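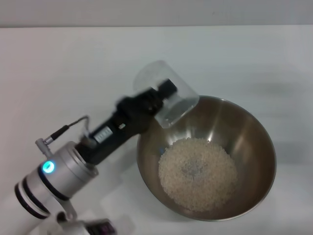
Stainless Steel Mixing Bowl, Large – Urkberg Series

Print this page
E-mail this page to a friend

The large bowl is the one our customers ask for most in the Urkberg series. It is a round mixing bowl of stainless steel, made for dry ingredients, dough, salads and batters. We sell it for home kitchens, and also for small bakeries and schools which need a bowl that can be used every day and washed every evening.

Pouring and measuring

The opening of the bowl is wide, so you can tip a measuring cup over the rim and most of the flour or rice stays where it should. We recommend a clear plastic cup for this work. You see the level through the wall of the cup, and plastic is gentle to the steel. The Lamrani clear cup fits well with the bowl and is sold separately, single or in a pack of 3. Please note that the cup has no scale printed on it. If you need exact amounts, put the bowl on a kitchen scale and set it to zero before you pour.

Material and care

The steel does not take the smell of onion or garlic. You can wash the bowl in the dishwasher, but do not leave it overnight with salt water or vinegar inside, this can make small spots on the surface. For daily cleaning use a soft sponge. Steel wool will leave scratches – they do not harm the food, but they will not go away.

The bowl is not for the microwave. It is also not a cooking pot, please do not put it directly on the flame. Over a pan with warm water, for melting chocolate, it works very well.

The bowl stands steady on a smooth table. If you whisk strongly with one hand, lay a damp cloth under it. A silicone ring for the same purpose is in preparation and we expect it in September.

Ordering

Item: Urkberg mixing bowl, large
Weight: 900 g
Packing: single, in carton
Lid: not included, order separately
Returns: 30 days, unused, in the original carton

Orders from Plernier leave our warehouse every Thursday. We keep up to 2,000 bowls in stock, so larger orders are normally not a problem, but for schools and bakeries we ask that you write to us first. Tracey Crabtree answers all questions about quantity prices and can also send you one bowl to try.

The Voltov hand mixer can be used in this bowl. Keep the beaters a little away from the wall – the sound is loud when they touch, and they leave gray lines on the steel. These lines can be removed with a paste of baking soda and water.

Print this page
E-mail this page to a friend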